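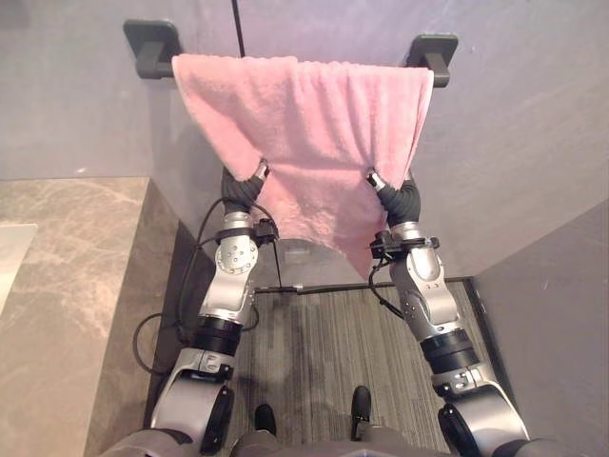
A pink towel on the bar at Cistside

About Cistside Birth and Family Center

Cistside is a midwife-led center for pregnancy, birth and the first weeks at home. Benvinda Quintela opened it in September with two birth rooms and a small clinic. We now have 6 midwives on staff, and 566 babies have been born with us.

Prenatal visits last 49 minutes, long enough to check your blood pressure, listen to the baby and get through your questions. Partners and older children are welcome. Evening classes cover early labor, feeding and newborn care.

We look after people with low-risk pregnancies. If your situation changes, we transfer your care to the obstetric team you chose at your first visit, and your midwife stays in touch – before the birth and after it.

After the birth we visit you at home on days one, three and seven. Lactation help is open to any parent in town, wherever the baby was born.

You will find us at 81 Fedoruk Street, next to the pharmacy. Parking is behind the building.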